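Climmont Workshop, Notebook 2, Bench Practice
December 31, 2021
Entry by Lemlem Ayele. Read and initialed by Saron Bogale.

Purpose of this entry: to record the cable handling rules as they now stand at the two-arm bench, with the changes agreed this month, so that the January revision of the Pruturis practice sheet can be drafted from one source. Where this entry and the sheet differ, the sheet governs until the revision is signed.

1. Before power is applied

1.1 The operator shall confirm that the cloth lies within its marks and that no tool has been left on it. Creases are acceptable. A fold high enough to catch a fingertip is not.

1.2 Both arms shall be brought to the rest position by hand, with the supply off. The practice of letting the controller find the rest position from wherever the arm was left is withdrawn.

1.3 The stop button shall be tested at the start of each shift and after any change of operator. The test is entered in the log with initials and time. Entries reading "as before" will be returned.

1.4 Fingers, brackets and inserts shall be checked for loose screws. Ayana Moges has asked that the check be made with the driver in the hand and not by eye. Agreed.

2. Cables belonging to the arms

2.1 Each arm's own wiring shall have enough slack to allow full travel of the wrist, and no more than that. Slack is to be checked at the two end positions and again at the middle of the range.

2.2 Arm wiring may rest on the cloth outside the work area. It may not cross the part being worked on. Ties at the joints shall be replaced whenever they are cut, including when they are cut for a short test.

3. Cables being handled

3.1 A connector shall be gripped by its body. Gripping by the cable is permitted only when laying or guiding, and only at the reduced force setting. The reduced setting remains 31 on the controller scale; the scale runs to 256, and the upper half is locked out at this bench. Uyên Phan holds the code. It should not be written on the cabinet.

3.2 When a cable is to be laid along a rail, one end shall be secured before the other is drawn. Drawing from an unsecured end was tried during December under the Seyoum procedure and gave twisted cable in 6 trials. The procedure has been struck from the binder.

3.3 One arm moves at a time while a cable is under tension. The other arm holds, or waits clear of the rail. I expect some argument on this point from the Fenditville bench, where both arms are run together to save time. Their cycle is shorter than ours. Their scrap bin is also fuller, and I would ask for both figures before any change is considered.

3.4 No person reaches over the frame while either arm is powered. If a cable falls, the stop button is pressed first and the cable is recovered second.

4. Records

4.1 Connectors that have been dropped, pulled or gripped out of line shall be bagged and labeled, whether or not they appear damaged. They do not go back in the tray.

4.2 Changes to grip force, finger type or speed shall be entered before the run in which they are used. An entry made afterward counts as a deviation. I have two of my own to write up under this rule and will do so before the book is closed.

4.3 Open item: the label printer is still out of tape. Handwritten labels are acceptable until it is restocked, in block capitals.

Bench views for this entry, kept with sections 2 and 3:
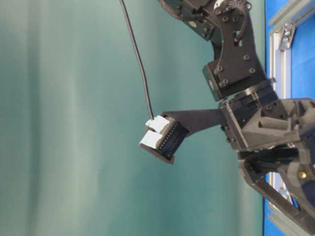
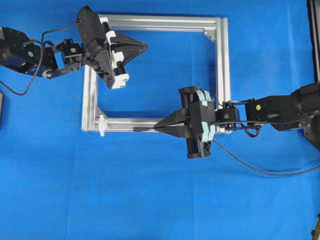
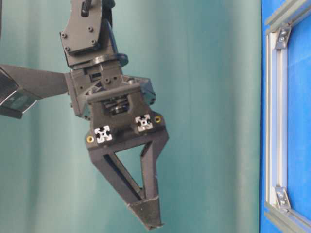

Eyerusalem Zeleke: I accept 3.3 as written for this bench, but "waits clear of the rail" needs a distance. Two operators will read it two ways, and at present both would be correct. I suggest we measure from the nearest fingertip to the rail, with the gripper fully open, and write that number into the sheet. I would also move 3.4 to the front of section 1. It concerns people, and a new operator should meet it before anything on slack or grip force. No objection to the rest. Please leave 3.1 open until I have rerun the force check with the new fingers.

Reply, L.A.: Both points taken. 3.4 will become 1.1 and the others will move down by one. Distance to be measured with Ayana at the next session and entered on the facing page. 3.1 is marked open.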